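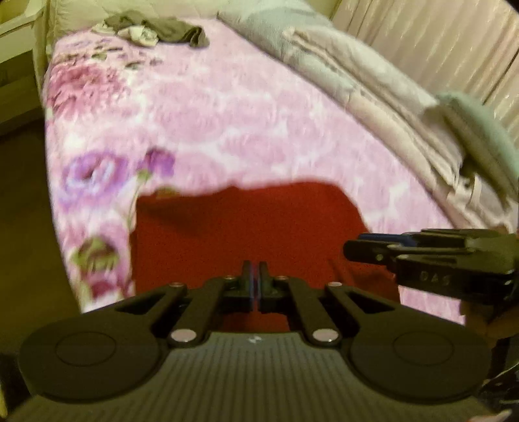

Figure 3. Red cloth laid flat on a floral bedspread, with a small heap of clothing at the far end of the bed.

Home Current issue Archive Submissions About

Filed under: Fan studies / Costume and making

4. Garment reuse among members of the Drokthorpe costuming group

4.1 Setting and sample

The Drokthorpe group makes and wears costumes based on Ina, an animated fantasy serial with a small but persistent following. It has no licence from the rights holder and charges no fee for appearances. Membership is open to anyone who completes one costume to the group's written standard, a document of 17 pages that sets out colour, cut and permitted substitutes for each recognised character.

The survey described in Section 3 returned 557 usable responses from Drokthorpe and two comparison groups. Respondents listed the separate pieces in their most recently completed costume and gave a source for each. Pieces were coded as bought new, made from new cloth, altered from a second-hand garment, or borrowed. The altered pieces, 1,147 in total, are the subject of this section. Armour, wigs and footwear were coded separately and are reported in Section 5.

4.2 Where altered garments come from

Charity shops were the most common source of garments for alteration, followed by the respondent's own wardrobe and then by relatives. Online resale came fourth, a lower position than earlier work on larger costuming organizations would suggest. Huang, the resale platform named most often, was used mainly for belts and bags. Respondents were reluctant to buy cloth goods there because colour could not be checked before purchase, and the Drokthorpe standard rejects a tunic or sash that departs visibly from the reference shade.

Colour was also the main reason given for discarding a garment after work had begun. Several respondents kept swatches beside the sewing machine and compared them in daylight. One wrote that she would not judge a red after four in the afternoon in June, when the low sun came straight into her room. Dyeing was attempted less often than expected. Those who did dye tended to start from undyed cotton and to treat blended fabrics as unsuitable, although the standard does not exclude them.

4.3 Work space and storage

Few respondents had a room used only for costume work. Kitchen tables, beds and floors were the usual surfaces for laying out and pinning, and the same surfaces had to be cleared again by evening. This has a measurable effect on how the work is organised. Respondents without a fixed space reported shorter sessions and more of them, and they favoured pieces that could be finished in stages: collars, cuffs, sashes, hoods. Long cloaks were put off, in some cases for an entire season.

Storage produced a similar division. Costumes in current use were hung, where hanging space existed. Unfinished pieces were folded and kept with ordinary laundry or bedding, and a number were lost this way — returned to a charity shop by another member of the household, or cut up for rags. The Drokthorpe group now advises members to tag unfinished work with a strip of white tape. Compliance was not measured.

4.4 Approval and repair

Under the standard, a costume is approved from photographs taken against a plain wall. Approval applies to the costume as submitted, and a replaced piece should in principle be submitted again. In practice members replaced altered garments freely and reported the change only when the new piece differed in cut. The comparison group at Arnusberg, which inspects costumes in person before each event, recorded more resubmissions and also more disputes over what counted as a repair.

Repairs were concentrated at the underarm, the hem and the points where a belt crosses the tunic. Altered garments needed repair sooner than pieces made from new cloth, but they were also worn more often, and the survey did not ask for hours of wear. No claim about durability is made on this basis. A follow-up using wear diaries, kept by 10 members of the Drokthorpe group, is discussed in Section 6.

4.5 Limits of the data

Source categories were self-reported and overlap at the margins. A curtain bought second-hand and cut into a cape was coded as altered, while an unused curtain was coded as new cloth, a distinction that some respondents found arbitrary. Borrowed pieces are probably undercounted, as members tended to omit anything they did not intend to keep.

Related articles
Written standards and approval in small costuming groups
Foam, resin and card: armour making on a limited budget
Fan labour and the unlicensed charity appearance
Wig care practices among convention attendees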